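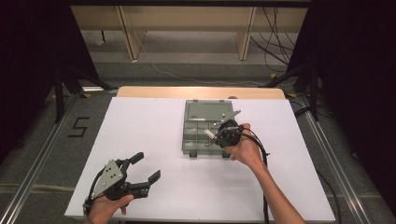
Les graines de tomate se gardent bien plus longtemps qu'on ne le lit sur les sachets, à condition qu'elles soient sèches avant d'être enfermées. Chez moi elles passent deux semaines sur une assiette, à l'ombre, puis vont en sachets de papier dans une boîte en fer. La boîte en plastique translucide, avec ses petites cases et son couvercle à charnière, ne me sert qu'au moment des semis, pour séparer les variétés du jour. Je ne m'en servirais pas pour l'hiver : le moindre reste d'humidité y est enfermé avec les graines.

Torunn Tveit a écrit :
> Bonjour à tous,
> J'ai récupéré en septembre des graines de Melano sur trois pieds, plus
> deux variétés sans nom données par un voisin. Je les ai rincées et
> mises à sécher sur du papier absorbant. Elles ont collé. Est-ce que je
> dois les détacher ou les semer avec le papier ? Et faut-il les mettre
> au réfrigérateur ? J'ai lu tout et son contraire.
> Torunn

Pour le papier, pas d'inquiétude. On découpe autour de chaque graine et on sème le tout, le papier se défait dans le terreau. L'année prochaine, essayez une assiette ou un filtre à café, elles se décollent d'un coup d'ongle.

Le réfrigérateur n'est pas indispensable pour la tomate. Je l'ai utilisé deux hivers, puis j'ai arrêté : chaque fois qu'on sort le bocal, la condensation se dépose dessus, et j'oubliais de le laisser revenir à la température de la pièce avant de l'ouvrir. Un placard sur un mur nord fait l'affaire. Pour le panais et la ciboule je ne garde rien au-delà d'un an, réfrigérateur ou pas.

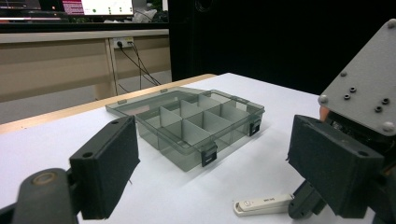
Comment savoir si un vieux lot vaut encore la peine d'être semé ?
On met 10 graines dans un papier humide, dans un sachet fermé, près d'un radiateur, et on regarde au bout d'une semaine. Si la moitié a germé, je sème deux fois plus serré. En dessous de trois, je garde le lot seulement si je n'ai rien d'autre de la même variété.

Pour les deux variétés sans nom, notez au moins la couleur du fruit et le port de la plante – c'est ce qui manque toujours au printemps. Joar Solheim avait envoyé sur la liste une fiche assez simple, je crois qu'elle est encore dans les archives.

Il me reste de la Melano de l'an dernier, si quelqu'un veut comparer avec celle de Torunn. Écrivez-moi hors liste avant avril, avec votre adresse postale.

Sowmya Rai

Message précédent Message suivant Fil de discussion Index par date Archives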